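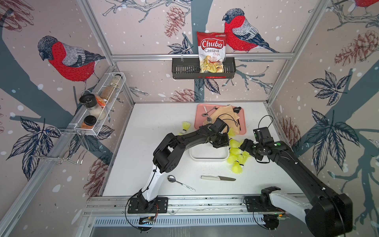
4.2 Arm assignment and gripper arbitration

The planner receives a list of object hypotheses from the perception node and has to decide which arm acts on each one. In Zurnix this was a fixed split of the table at its midline. The split fails when targets sit between the two grippers, where both arms can reach them and each one blocks the other. We replaced it with a cost computed per object and per arm, made up of joint travel, the clearance of the forearm over neighboring objects, and a penalty for entering volume already reserved by the other arm.

Figure 3. The dual-arm cell used for the shuttlecock task. Both arms share one rail at the front edge of the table. Yellow shuttlecocks are the targets and the shallow white tray is the goal region. The pink tray with the napkin and utensils, the knife, and the tablespoon are treated as obstacles.

Reservations are handled by Cellgate, a small process that sits between the planner and the two arm controllers. An arm requests a swept volume before it moves and releases it link by link as the motion completes. If a request is refused, the planner tries the next object on that arm's list before it waits. Waiting is limited to 2 seconds, after which the arm backs off along its last approach path.

Clustered shuttlecocks remain the hardest input. Their skirts overlap in the depth image and the segmenter often returns one mask for two objects. We use the dark band at the base as a second cue and fit a separate axis to each band found. Masks with no visible band are passed on with a low confidence and are not assigned until a neighbor has been removed.

We logged 2486 assignment decisions with this version. Cellgate refused 197 requests, and over half of those involved the region beside the goal tray. Dirk Postma labeled the refusals by hand from the Tak replay viewer, and Bríd Fahy checked the labels.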